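Novlow Cricket Quiz and Stats Archive, desktop edition: review
30 Jan 2021
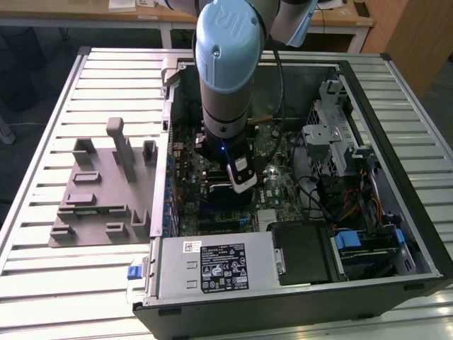
A Dell board in an open tower, with a UR arm over it.

I have wanted something like this since I was a kid copying averages out of library books. Novlow is a scorecard archive for your own computer, with no browser and no login, and it covers club and first-class cricket going back further than I expected. It installed in a couple of minutes and took up less room than my holiday photos.

The search is the best part. Type in a ground, a bowler or even a half-remembered score and it finds the match. I put in 394 all out and got a wonderful old club game I'd never heard of, with notes on the weather and a row over the tea interval – there went my evening. You can line up two careers side by side, and the partnership charts are lovely to look at.

The quiz has 300 questions, and they are properly hard! I got 30 right on my first run and was pretty pleased with that.

Gripes: printing is clumsy, and the women's game is thin before the newer seasons. Gurkura, who make it, say more cards are coming in April. The fonts are also small on a big monitor, and I couldn't find a setting for it.

I still open it most nights. If you already own Catine for your own scoring, the files import fine – just save them as version 2 first.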